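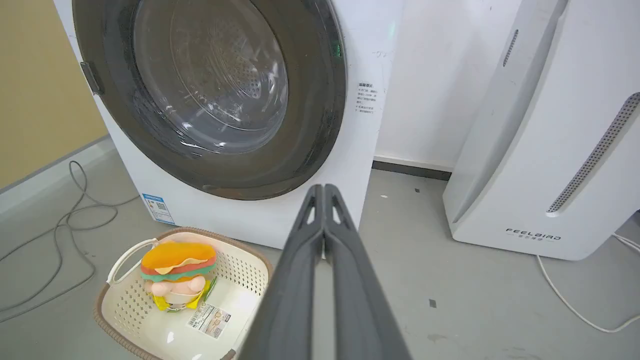 Ticket 143 reopened, washer in the laundry corner at Ziltby, ground floor. Closed it too early last time, my fault. Complaint is the same as before: bangs on final spin, creeps toward the wall, towels come out heavier than they should. Front loader, domed glass door, steel drum, scuffs on the front panel that were on it when it came over from Maddocks. Air purifier stands over to the right of it, basket on the floor out front. Keep both away from the machine during any spin test please, it does travel.

Status: open
Site: Ziltby
Supplier: Gromudness (parts), Cendel (original install)
Priority: was low, now medium
Opened: June 1, 2018

Symptoms as reported
Wash fine. Rinse fine. First spin ok. Final spin starts, drum tries to come up to speed, thump thump thump, slows, redistributes, tries again. Sometimes gives up and ends the cycle with everything sopping. Sometimes gets there and then walks. No error showing when I got to it, but the last user had already switched it off and on so that tells us nothing. PLEASE leave it alone if it stops, write down whatever the display says first.

Checks, first visit
Transit bolts: out. Checked the back, blanking plugs are in. So not that.
Level: not level. Front left foot turned freely by hand, lock nut never done up. Wound it down till it bit, locked it. Spirit level on top, good both directions.
Rock test, pushing on opposite corners: moved before, doesn't now.
Empty spin: quiet.
Closed the ticket. Should of run it loaded.

Second visit
Same noise, one bath mat on its own. Well yes, one bath mat will do that in any machine, it soaks up the water and sits on one side of the drum. Took it out, put in a mixed load, towels plus shirts. Better but still knocking at top speed.
Foot had come loose again. Lock nut was tight against the foot and not against the cabinet, I'd done it the wrong way round. Redone. Nut goes UP to the cabinet.
Door seal: pulled the fold back, found a sock and a hair tie, bit of grey sludge at the bottom. Wiped out. No tears in the rubber.
Drum by hand: turned it slowly, no grinding. Lifted the inner drum at the lip, no play I could feel. Bearings probably fine.
Pump filter: this was the bad one. Towel under, shallow tray, opened it slowly, lots of water, lint, a button, 2 coins. Would explain the wet laundry at least. If it can't drain it won't spin up properly. Cleaned, refitted, checked for drips, none.
Drain hose: kink behind the machine where it had been shoved back. Straightened and clipped.

Third visit
Loaded spin, mixed load, 100 minute cycle all the way through. Drained ok, came up to speed on the second try. Still a dull knock, same rhythm as the drum. Machine stayed where it was though, pencil marks on the floor by the feet, didn't shift off them.
Took the lid off with the plug out. Springs both hooked. Top weight solid. Couldn't see the dampers well from up there, pushed the tub down and let go, it bobbed a few times before settling. Should come up once and stop. So my money is on the dampers, they're tired.

Parts
Asked Gromudness for a pair. Asked Cendel if they're covered, they say the install is covered and wear parts arent. Fair enough. Gromudness have them on back order, July is what they told me. Ordered 2, change both sides together, don't let anybody fit just the one.

Until then, for whoever is using it
- Mixed loads. No single heavy items, so no bath mats, no one big blanket by itself.
- Don't pack it to the top of the door either.
- Lower spin speed, go down a step from max. Towels will take longer to dry, sorry.
- Leave door ajar after, seal was getting smelly.
- Empty pockets!! See coins.
- If it bangs hard, pause it, wait for the door to release, shake the load out and put it back in loosely. Don't lean on it to hold it still, somebody was doing this.
- Basket goes back against the other wall when you're done, not in front of the door.

Update
Message from site, machine quieter on the lower speed, one bad spin all week and that was a duvet cover with everything else balled up inside it. Not a fault. Button up the covers before they go in.

Update
Question came in about putting a rubber mat under the feet. Not yet. Concrete is fine, floor isnt the problem, and a soft mat would throw the level out again and I'd be back doing the foot a third time. Ask me again once the dampers are in.

To do
Chase Gromudness on delivery date
Fit dampers, both
Loaded spin at full speed, stay for all of it this time
Recheck front left foot
Check filter again while I'm down there
Leave ticket open till all of the above is done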